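Diton to open second restaurant in Ernley this August

Diton, the family-run restaurant in Ondbridge, will open a second site in Ernley in August. The new restaurant takes over the former Bosman bakery on the corner of the market square, which has stood empty for four years.

The Ernley site will serve the same kind of food as the original: slow-cooked stews, grilled fish, pickles made in the kitchen and a short list of puddings. The menu will change every month. Breakfast will be added for the first time, with porridge, baked eggs and toasted rye bread served from 8am.

The dining room will seat 64 people, with a further ten places at the counter. The old bakery's brick oven has been repaired and will be used for bread in the morning and for roast vegetables and meat in the evening. The shop sign and the tiled front step have been kept at the request of the building's owner.

Amber Jansen, who founded Diton and still runs the kitchen in Ondbridge, said: "We have had customers driving over from Ernley since our first winter, and a lot of them asked when we would open something nearer. We looked at three other buildings and none of them had a proper kitchen. The bakery needed plenty of work, but the oven was there and the drains were sound, so we signed the lease."

The head chef in Ernley will be Jae-hoon Kwak, who has worked at Diton for the past four years. He has written the opening menu, which includes braised short rib with white radish, smoked mackerel on potato cakes, and a barley and mushroom dish that began as a staff supper.

"Most of the menu will be familiar to people who know Ondbridge," he said. "I have added more vegetables and a couple of things I grew up eating. The kimchi is my mother's recipe with local cabbage. We will make it in small batches and when a batch is finished it comes off the menu until the next one is ready."

Main courses will start at £10 at lunchtime. A set supper will be offered on Monday evenings, when the full menu will not be available. Children's portions can be ordered from any part of the menu at a reduced price.

Diton received 564 replies to a survey left on its tables in Ondbridge last year. The most common requests were for earlier opening, a quieter room and more space for pushchairs. The Ernley restaurant will have a separate back room without music, and the entrance from the car park is free of steps.

The restaurant is hiring kitchen porters, waiting staff and a pastry cook. Applicants do not need previous restaurant experience for the waiting and porter roles, and training will be given in Ondbridge before the opening. Application forms can be collected from the Ondbridge restaurant during opening hours.

Bookings for Ernley will open at 9am on the first Monday in August, by telephone or in person. Half of the tables will be kept for customers who have not booked. Gift vouchers bought in Ondbridge can be used at either restaurant.

The Ondbridge restaurant will stay open as usual, with no change to its hours or menu. 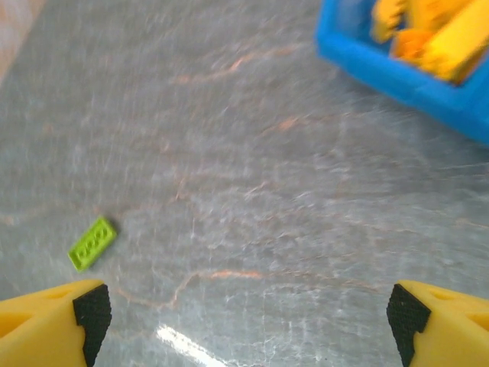 Members of the press who would like to visit the Ernley kitchen before the opening should contact Amber Jansen at the Ondbridge restaurant. Menus and a floor plan are available on request.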